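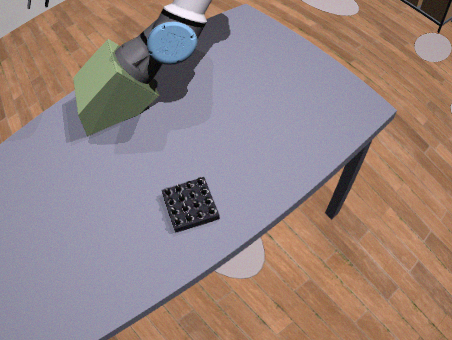 A blue-grey tabletop with one dark leg showing.

I have now read 348 reviews of standing desk mats, and I would like those evenings back. It started in February when my knees began to complain around 3 p.m. and a coworker, Hannelore Aebischer, told me I needed a mat. She has the Flastar. She loves the Flastar. She has also loved, in the time I've known her, a posture shirt and a lamp that was supposed to fix her sleep, so I went and did my own reading.

What I wanted to know was simple. Does standing on a piece of foam do anything for a person that a pair of decent shoes doesn't? You would think somebody selling foam would want to answer that. The Flastar page says the mat "supports your natural energy." I wrote and asked what that meant and got a coupon.

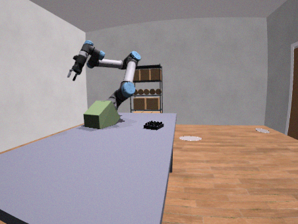 Words and pictures by Lucinda Dvorak

So I bought two, with my own money, and stood on them. The Flastar went first. It smelled like a new shower curtain for the better part of a week and the corners curled, and I caught my toe on one of them carrying coffee. My knees felt the same. My feet felt a little better in the mornings, I'll give it that, but my feet usually feel fine in the mornings.

The second was a Teria, thicker, with a hump down the middle that you're meant to roll your arches over. I used the hump a lot on day one and then forgot it was there. By the end I was standing with both heels parked on the flat part, exactly how I stand on the floor.

Now the reviews. Out of the 348 I read, 317 gave five stars. Fine, people like their mats. But I started writing down how long each person said they'd owned the thing, and most of them didn't say, and a whole lot of the rest said "just arrived." You can't tell me a mat changed your life if it's still got the shipping creases in it. The only review I really trusted gave three stars and said "it is a mat."

My neighbor Somkiat Prasertsri stood behind a counter for years and has opinions about all this. His view is that standing is the problem and no one wants to sell you a chair anymore. His brother Prasert disagrees and thinks it's the shoes. They argued about it over my fence for long enough that I went in and started dinner.

I tried it Somkiat's way for 10 days. Sit when I felt like it, stand when I felt like it, no mat, the old sneakers I keep by the back door. The knees quit complaining. Did the chair fix it? I don't know. It might have been the sneakers, or the fact that I'd started walking to the mailbox place on Etholm and back at lunch. I changed three things at once, and any company that did that and printed the result on a box would hear from me.

The Flastar went back. They kept part of the refund as a "restocking fee," and I'm still writing to them about that. The Teria is in the garage in front of the washer, where it's a perfectly good thing to stand on while you fold towels.

Hannelore says I didn't give it enough time. She's looking at a footrest now.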